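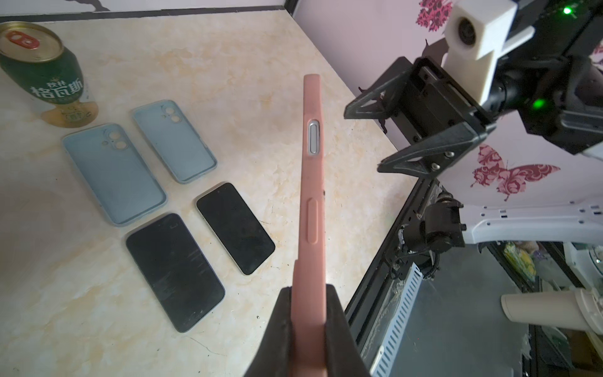 Likau Robot Club: questions we get asked

Do I need to know anything about robots before I join?
Not a thing! Plenty of our members arrived never having held a screwdriver, and we were very glad to have them. If you're happy to try something, watch it go wrong and try again, you'll fit in nicely.

What are you working on this term?
Our main project is called Droremix, and it's all about teaching a pair of arms to handle the sort of things people carry about every day. At the moment that means phones and phone cases, which sounds easy until you try it (cases bend, phones slide, and both look quite different standing on their edge). We started in March and have saved nearly 300 practice runs so far, with plenty more to come before the Hundo Cup.

Will I get to drive the arms myself?
Yes, everybody gets a turn, usually in the second or third session. You'll begin with one arm and something soft like a case, and once you feel comfortable you move on to both arms together. Please don't worry about being slow. Slow, steady runs are lovely to learn from, and we'd much sooner have one of those than a fast one full of bumps.

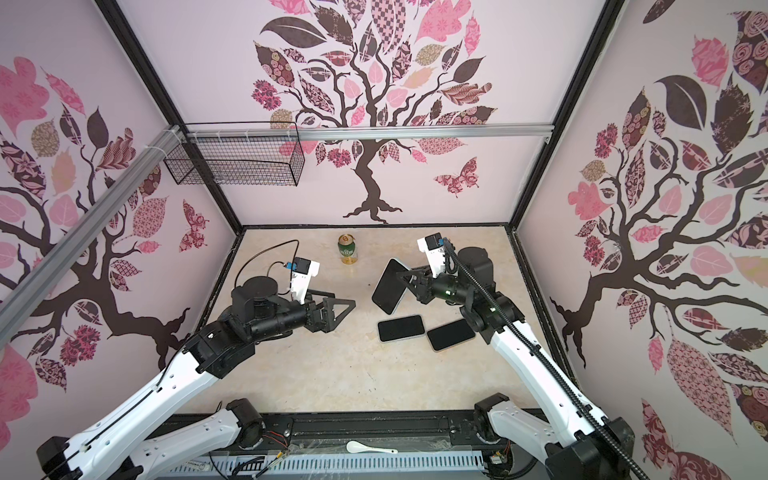

Can I bring my own phone to practise with?
Please keep it in your bag! We have old ones for the table, and they've had their share of knocks already.

What is the Hundo Cup?
It's a friendly contest between school and college clubs, held in the Kazlauskienė Hall. Each team sets its arms a tidying task and is marked out of 200, with some of the marks given for how well you explain your work to the judges. New members are very welcome to come along, whether or not they want to take part on the day.

How much does it cost?
The club is free, tools and parts included. We only ask that you bring a notebook, closed shoes and something to tie back long hair.

How do I sign up?
Fill in a form at the front desk, or pop into Room 526 while a session is on and say hello. Forms for next term need to be with us by July 10, 2019.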